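"They told us it would take the boring part," says Soo-ah Byun. "Fine. Which part is the boring part? They never asked us."

Byun has worked the returns benches at Drundel for 11 years. Storage goods come back from customers, get looked over, and go either to resale or to the crusher. Last December the company put two robot arms on the line, bought through an integrator called Sikska, and moved four people to other shifts.

The manager behind the change is Urs Lüthi, and he is polite about my doubts. He has a number ready. On its best day, he says, the new line handled 1,005 items. I ask what the benches did by hand before that. He has to look it up, and comes back with 968.

"That's a good day against a good day," he says. "The average is where you'll see it." I ask for the average. It is being prepared.

Byun laughs when I pass this on. According to her, the hand count never included the time people spent talking to the resale desk, and the robot count doesn't include the time she spends putting things back where the arm can reach them. "I used to pick up a box, turn it over, smell it, done. Now I set it down on the grid for the arm. Then I wait. Then if it doesn't like the angle, I set it down again."

Does she get paid for waiting?

"I get paid the same. I'm more tired, though. You wouldn't think standing still makes you tired."

Lüthi doesn't dispute the waiting. He calls it a transition cost and expects it to shrink once the arms have seen more kinds of goods. How long that takes, he won't say. Sikska's contract has a review clause, but he declined to show it to me.

Baptiste Royer, who was moved from the benches to the night shift, is blunter. "If it works, they need fewer of us. If it doesn't work, they need us to stand next to it. I'd like somebody to tell me which one I'm supposed to hope for." He was offered a training course, two afternoons long. He took it and learned how to restart the arm and whom to call when restarting didn't help.

I put his question to Lüthi. He said no jobs had been lost, and that is true so far. Two of the four people who were moved have asked to come back to days, and neither has had an answer. Byun says she would train them herself if it came to that. "It's my bench," she says. "I still know what's a good box and what isn't."
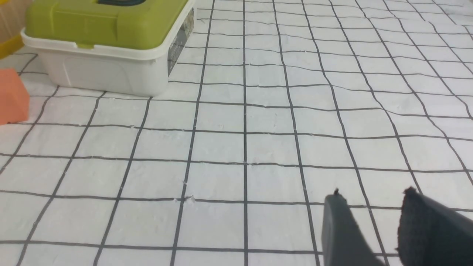
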